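Kirken Support Portal
Ticket: Bin picking kit, arm stops before grasp on soft objects
Product: Natow pick-and-place kit, evaluation license
Status: Waiting for customer
Priority: Normal

Customer message, Monday, 9:20

Hello,

We are evaluating the Natow kit for Fullow, where we must decide if we buy it for the sorting station. The installation went well and the manual is clear. Our problem is with moving objects from the front bin to the rear bin.

With hard objects the kit works well. With soft objects the arm goes down, stops above the object, waits, and goes back to the home position. The log shows "grasp plan rejected: height uncertain". After this message the program continues with the next object, so it is not a crash. On the last long run we had 43 attempts and roughly a third ended this way.

What I already tried:

- Calibrated the camera again, with the bins clamped to the table. No change.
- Lowered the approach speed to the minimum. No change.
- Changed the lamp position, because the inner wall of the bin is very bright near the rim. A small improvement, but I cannot say if it is real.
- Restarted the controller and loaded the default profile. No change.

Our test set is a mix of toys. The plush dolphin is the worst one, especially when it lies over the shovel. The block and the carrot are normally no problem.
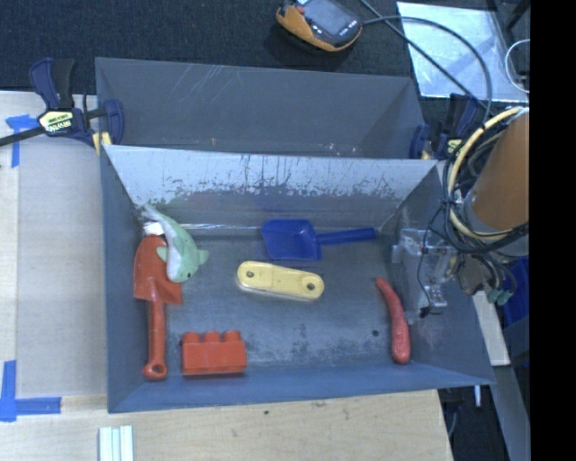
Aryee: Thank you for the detailed report. The message you see comes from the height filter. The default profile expects one clear top surface for each object, and when two objects overlap, the filter can join them and then refuse the plan. Please open the profile editor, go to Depth, and change "merge distance" from 3 to 2. Save it under a new name, because the default profile is written again at each update. Can you also tell us which firmware you have on the gripper? You find it under Tools, Device info.

Customer message, Monday, 11:45

Thank you for the quick answer. The gripper firmware is the one which came with the kit, we did not update it. The page shows only "factory" and no number. Is this correct?

I changed the merge distance and saved the profile as "soft_test". The result is better. The dolphin alone is now accepted almost every time. When it lies over another toy it is still rejected sometimes, but now the arm tries again from a different angle before it gives up. Before the change it never did this.

I have two more questions:

1. Is it possible to shake the pile a little with the closed gripper before a new attempt? I found an option "stir" in the menu, but it is gray and I cannot select it.

2. The cables on the arm hang quite low near the gripper. Does the evaluation kit include clips for them, or must we order these separately? In the parts list I found only the hose holder.

Aryee: "Factory" is the normal text for a gripper that was never updated. The stir option needs the newer firmware, so it stays gray until you install it. I attached the package and the instructions to this ticket. Cable clips are not in the evaluation kit, but we can send a set with no charge. Please confirm the delivery address.

Customer message, Monday, 15:10

The address is the same as for the kit. I will install the firmware tomorrow morning - today the station is needed for another test. Please keep the ticket open until I write the result.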